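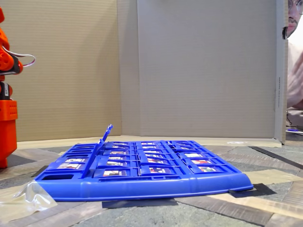
Gripper comparison – meeting minutes

5 January 2019
Chair and notes: Azadeh Mohammadi

1. Flap task on the game board
The task stays as agreed: raise one blue flap, leave its neighbors alone. The Skukel gripper and the Brodura gripper get 60 attempts each on the orange arm. Flaps near the front rail are to be logged separately from the rear rows. The dark pads stay under the board for both grippers.

2. Fingertips
Two tip shapes were discussed, flat and narrow. Narrow tips go first. Grip force starts at 75 percent and goes to 100 only if the flap slips.

3. Controller
The Juntunen controller will be used for all runs. Changing it between grippers was proposed and dropped – the results could not be compared.

4. Camera
Tatberg quoted 1,890 dollars for a second overhead camera. No decision. To be raised again in April with the first results.

5. Actions
Azadeh to write the log sheet and send it out before the first run.
Cable slack at the wrist to be checked at full reach.
Tape positions on the floor to be measured and noted in the log.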